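Informe de proyecto: orden y secado de vasos en la sala de trabajo

Asignatura de Diseño de Espacios, taller Brurklow

1. Punto de partida

El proyecto estudia cómo se guardan y se secan los vasos de uso diario en una sala que también sirve para estudiar. Antes de empezar, los vasos quedaban sobre papel de cocina, entre libros y cables, y el papel había que cambiarlo varias veces al día. El presupuesto fue de 2.000 coronas y gastamos 1.060.

La sala tiene moqueta de color azul grisáceo, mesas blancas y una estantería metálica gris oscura. Decidimos no mover los muebles.

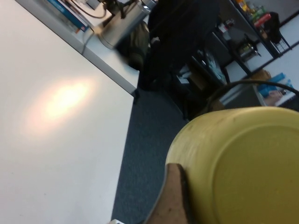
2. Desarrollo

Comparamos tres soluciones: una bandeja Grasico, una rejilla plegable Tromholm y un soporte vertical. Cada una se usó seis días. Apuntamos 119 lavados en total, casi todos por la mañana. La bandeja retenía agua en el fondo y la rejilla ocupaba demasiado sitio abierta.

El soporte vertical fue el elegido. Es azul, con base redonda y ancha, borde algo levantado y un poste central rematado por una flor blanca. Los vasos se ponen boca abajo alrededor del poste. Lo dejamos en la mesa blanca junto a la pared, con tres vasos.

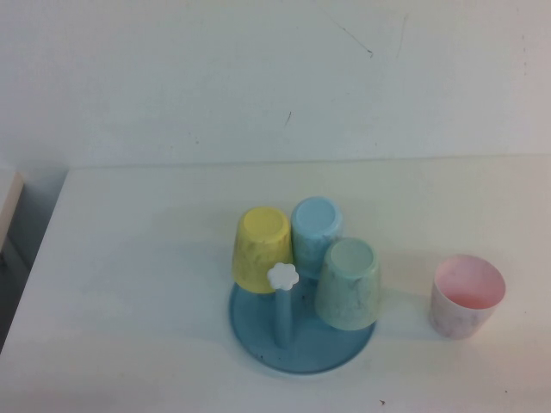 ¿Cada cuánto hay que limpiar el soporte?

Una vez por semana, con agua tibia y jabón. Durante el proyecto lo hicimos los martes, al acabar el turno de tarde.

3. Pendiente

Falta probar el soporte con tazas más pesadas y revisar el modelo Pētersons, que no llegó a tiempo.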